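# Wooden tabletops: questions we keep getting

**Is a wooden top really worth the extra?**
Sometimes. Brerden will tell you it lasts a lifetime. We'd ask whose. Ours has done 7 years and has needed sanding twice.

**Does oil "feed" the wood?**
No. Wood doesn't eat. Oil slows down spills and makes the colour look richer, and that's all we'd claim for it. Two thin coats will do. We have yet to see what a third one adds.

**Are the Ekora wipes any good?**
They're damp cloths at a silly price. Use a damp cloth.

**Will every top have the same stripes?**
Be wary of any shop that says so. Grain varies from board to board, and a sample 38 mm wide tells you very little. Ask to see the whole top before you pay.

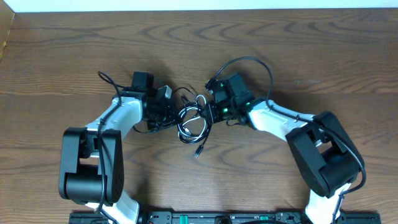 *Warm brown grain, with the darker stripes running mostly lengthways.*

**Can I stand heavy things on it?**
Yes, but put felt under anything with a hard base. Drornura sells pads "for wood only". Plain felt from the market did the same job for us.

**Do you sell tops?**
No, and we don't take a cut from anyone who does.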